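4.3 Loss of grip during the lift phase

The most frequent fault in the Colalham recordings was a late release of the cloth during the lift. The jaws closed on a fold, the wrist began to rise, and the fold slid out before the tool had cleared the surface. We first took this for a calibration error in the jaw position. Halás and Charvát checked the encoder logs in April and found that the reported jaw gap was correct in every case they looked at, so the cause had to lie elsewhere.

The bed task was chosen for closer study. It has a soft surface that gives under load, and the cloth and the sheet beneath it are both thin fabrics. Figure 7 gives two views of the bed.
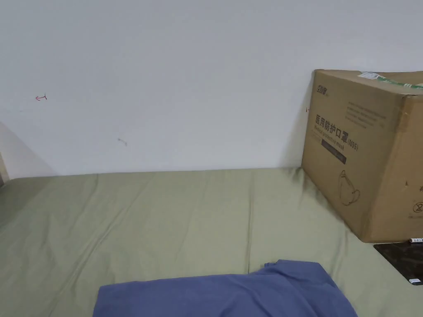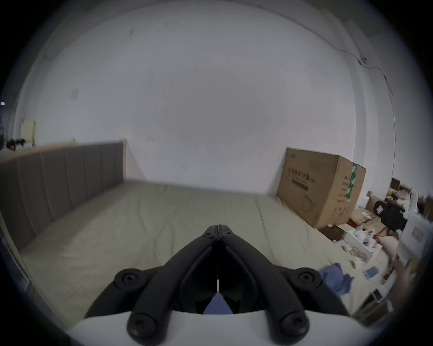

Figure 7. The bed task, with a blue cloth on a green-toned sheet and a cardboard carton against the wall. Second view: the hand-held gripper is in the foreground.

Why did the fault go unnoticed for so long?

The success label was set by jaw closure alone. An episode counted as a good grasp once the jaws had stopped moving, and a slip after that point left no mark in the log. The operators did report dropped cloths, but their notes were kept apart from the episode files and were not read against them until Bainbridge compared the two.

We then went back over all 3080 episodes and relabelled them by hand, using the position of the cloth at the end of the lift. Of these, 400 had been marked as successful although the cloth was no longer held. Most came from the bed and sofa tasks. On hard tables the fault was rare, and where it did occur the jaws had usually closed on a single layer near a hem.

A second and less common form of the fault was more awkward. The jaws took up the cloth and the sheet together, and the lift dragged both. The Fareck controller saw a rise in load and answered by closing harder – the right response for a heavy object, and the wrong one for a sheet tucked under a mattress. In 2 episodes the load limit was reached and the controller stopped the run. No one was hurt and the tool was not damaged, but the stop came later than the limit in the safety plan allows. The delay was traced to a filter on the load signal, which Slanina has since shortened. The Brendcombe recordings were made with the older filter and should be read with that in mind.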